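The Inventory at Hurkar House

The lease on Hurkar House ran to the end of September, and clause 111 required that all household linen be sorted, listed and boxed before the keys went back. The clause did not say by whom. I had signed as the remaining tenant, so I took it to mean me.

I started with the closet on the second landing. The Plesa company, which managed the building, had supplied a form with four columns: item, condition, location, remarks. The form assumed sheets and towels. It made no provision for single gloves, and my aunt had left a great many single gloves.

She had worked 2 winters in the cold store at Vavau and had come home with the habit of keeping hand coverings in every room. The left ones wore out first. She threw those away and kept the right ones, on the principle that a right glove turned inside out is a left glove with the seams showing. I tested this on the stairs. It is correct for plain knits and fails for anything with a leather palm.

By noon I had moved the work to the kitchen, where the table was larger and the light came from one side. The procedure was simple. Take an item from the heap, shake it once, establish what it is, fold it or roll it, put it in a box. Cloths that would hold a fold were folded. Cloths that would not were rolled. I entered each one in pencil, with the ink to follow. 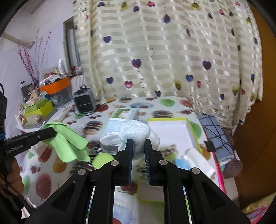 The tablecloth itself was a problem. It belonged to the household and was therefore linen under clause 111, but it was also the work surface. I listed it first, as item 1, condition fair, location table, and left the remarks blank. It was the cloth she put out for birthdays, printed with fruit and hamburgers, and she had defended it against all criticism for as long as I could remember. She said a table ought to look like it expected someone.

At item 106 I found the letter. It had been pushed down into the thumb of a gray mitten and folded to the width of the thumb, which must have taken some care. It was a receipt from the Jitpraphai laundry with writing on the back. The receipt was for one white tablecloth, stain not removed, no charge. The writing was hers. It said: Buy one with the stains already on it.

I read the receipt again and checked the date against the rent book. She had bought the printed cloth four days later. The price was entered under repairs.

The form had no column for this either. I wrote "paper, 1, good" and put the receipt back in the thumb — it went in easily along the old creases — and put the mitten in the box with the others.

The woman from Plesa came at five. She went down the list with a ruler, initialed each page, and asked where item 1 was. I said it was on the table. She lifted the corner, looked underneath at the bare wood, and let it down again.

"It has to go in a box," she said.

I told her I would do it last. She wrote that under remarks, and we carried the first boxes down to the hall.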